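**To:** Viera Štefanec, Bellen
**From:** Igor Stępień, Bruvik workshop
**Subject:** Progress on shop-counter and household chores, second report

Dear Viera,

After the first report you asked me to write less about software and more about one question: can the machine do the chore or can it not? I will try to keep to this. The short answer for September is that it can do some chores if a person prepares the table, and it cannot yet do a chore from beginning to end as a shop assistant does it.

## What we worked on

The plan had three groups of tasks: folding, sorting and packing. Folding is paused, as we agreed on the phone. Sorting goes well with hard objects of one size and I have little new to say about it. Most of our time went to packing, and inside packing most of it went to bags.

I did not expect bags to take so much time. In the proposal I wrote that boxes would be the difficult part, with their lids and corners. A box keeps its shape when you grip it. A bag has a different shape every time, and a thin plastic one also lets the light through, so the vision part often reports the thing behind the bag as if it were the bag. We lost 5 working days to this before we understood it.

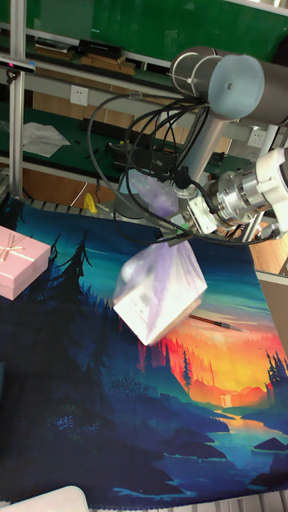
We also changed how we choose the surface under the objects. In the spring all training was on a plain table, and the results were pleasant to report. But a kitchen table has a cloth on it, and a shop counter has a printed mat, a pen, somebody's receipt. When we moved to patterned surfaces the success rate fell at once. It has since come back partly, and I believe it is better to have the lower number and know that it means something.

## Where we are now

Lifting a bag with one box inside is the step I would call usable. The arm grips the top of the bag and moves it to another place on the table. When it fails, it is mostly at the start: the fingers close on one layer of plastic, and the other layer stays down.

Opening an empty bag is not solved. A person still does it for the machine, and I want to say this clearly — without this help there is no packing task at all. Leung, who supplies our finger pads, has sent a softer material, and the first tries with it are encouraging, but they are too few for me to give you a result.

Putting a gift box into an open bag works when the box stands straight. Boxes with ribbon are harder. The bow moves when it is touched and the arm tends to press it flat. For a customer this is a failure, even if our program records a success. We now mark such cases by hand, and I would like to keep doing so.

Speed remains poor. One full packing with human help takes 3 minutes. A trained assistant does it while talking to the customer.

## Data

We have now recorded 1,000 attempts, the failed ones included. Flalline stores the copies and the access for your team is open. There was one gap: on a Wednesday the recording stopped for the whole afternoon, and we noticed it only in the evening. Those attempts are not in the total.

## Next period

- Test the softer pads with 16 kinds of bags, paper ones also.
- Begin again with opening an empty bag, this time with the bag hanging from a holder.
- Visit one real shop and watch how the staff do it, without bringing the robot.

## What I need from you

The budget is on plan and I do not ask for more. I ask for a decision about folding: if it stays paused until the end of the project, I would move those hours to bag opening. Please let me know before we order the holder, as the larger model only makes sense if we have the extra hours.

With kind regards,
Igor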